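Zwischenbericht an die Förderstelle
Projekt »Zweite Runde« – Kleingeräte sammeln, sortieren, weitergeben
Stand: 2021-05-16
Berichtende: Selma Grgić

Seit dem letzten Bericht ist viel passiert, und ich freue mich, dass ich diesmal mehr zu erzählen habe als von leeren Sammelkisten! Im März standen wir noch ganz am Anfang: drei Abgabestellen, ein paar Plakate und die große Frage, ob überhaupt jemand seine Schubladen ausräumt. Inzwischen sind 87 Geräte und Zubehörteile bei uns erfasst, der größte Teil davon mobile Router, Netzteile und Akkus, dazu allerlei Kleinkram, den die Leute mit in die Tüte gesteckt haben.

Sammlung

Die Abgabestelle bei Golob läuft mit Abstand am besten. Dort liegt unser Handzettel direkt neben der Kasse, und viele kommen ein zweites Mal wieder, wenn sie zu Hause noch etwas gefunden haben. Cornomley ist ruhiger, liefert aber die besser erhaltenen Stücke, häufig noch mit Ladekabel. In Nuller haben wir den Behälter im April umgestellt, vorher war er vom Eingang aus nicht zu sehen.

Sortiert wird bei den Beteiligten zu Hause, jeweils eine Kiste auf einmal. Was zusammen abgegeben wurde, bleibt bis zur Erfassung zusammen. So kommt es, dass ein Router, ein Netzteil und ein Akku neben einem fliederfarbenen Seestern liegen – auch der wird in die Liste eingetragen, unter »Sonstiges«. Die Erfassung ist dadurch langsamer als geplant, dafür müssen wir hinterher nicht rätseln, welcher Akku zu welchem Gerät gehört.

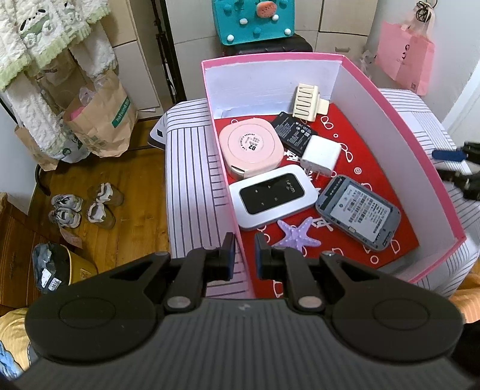 Grgić möge bitte auch an die Löschung der Daten denken, schrieb uns Ostero nach dem ersten Zwischenstand, denn in einem mobilen Router könnten Netzname, Passwort und sogar Nachrichten gespeichert sein, und eine SIM-Karte werde beim Abgeben leicht vergessen. Außerdem solle auf dem Handzettel stehen, dass man das Gerät vorher selbst zurücksetzen darf.

Beides haben wir übernommen. Der Handzettel ist neu gedruckt, und im Ablauf gibt es jetzt einen eigenen Schritt: Kartenfach öffnen, Karte entnehmen, Gerät auf Werkseinstellungen setzen, Haken in die Liste. Karten, die wir finden, werden zerschnitten. Bisher betraf das 10 Geräte, was mich ehrlich überrascht hat.

Prüfung und Weitergabe

Bei der Prüfung sind wir mit den mobilen Routern am weitesten. 30 Stück sind durchgesehen, die Ergebnisse stehen in der Tabelle, die mit der Abrechnung kommt. Für die Weitergabe haben wir eine einfache Regel: Ein Gerät geht nur mit passendem Akku, Netzteil und einem Blatt Anleitung hinaus. Am Blatt hängt mein Herz besonders! Wir hatten zuerst eine Textfassung, die niemand zu Ende gelesen hat, und arbeiten jetzt an einer mit Zeichnungen. 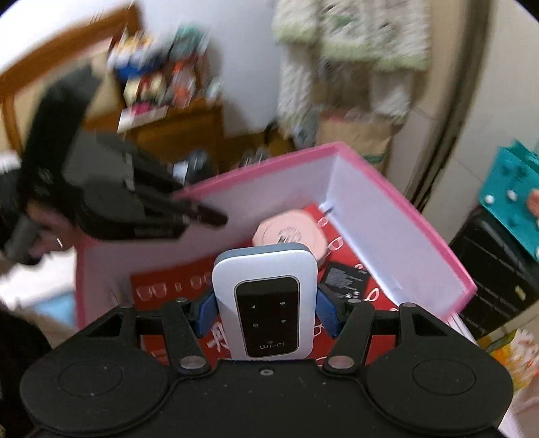
Die gezeichnete Anleitung soll auf eine einzige Seite passen und ohne Fachwörter auskommen. Zwei Entwürfe haben wir in Nuller gezeigt, und die Rückmeldung war eindeutig: größere Zeichnungen, weniger Pfeile. Beim weißen Hotspot mit der hellblauen Kappe ist das dankbar, vorne sitzen ja nur vier Symbole: Signalbalken, Batterie, Briefumschlag und WLAN-Zeichen. Die lassen sich eins zu eins abzeichnen, jedes mit einem kurzen Satz daneben. Für Modelle mit anderer Anzeige brauchen wir eigene Blätter, und daran wird im Juni gearbeitet.

Was noch hakt

Uns fehlen Akkus. Viele der abgegebenen sind alt, und einen aufgeblähten Akku geben wir grundsätzlich nicht weiter, der geht zur Schadstoffannahme. Auch die Lagerung zwischen Erfassung und Prüfung ist noch nicht gut gelöst. Kartons haben wir genug, aber die Akkus sollen künftig einzeln in Beutel und die Kontakte abgeklebt werden. Das Material dafür ist bestellt.

Mittel

Der Posten »Druck« ist wegen des neuen Handzettels um 10 Prozent überschritten. Beim Posten »Fahrten« liegen wir darunter, weil Golob uns die vollen Behälter inzwischen selbst vorbeibringt. Ich bitte darum, den Ausgleich zwischen beiden Posten zu genehmigen. Die Belege liegen der Abrechnung bei.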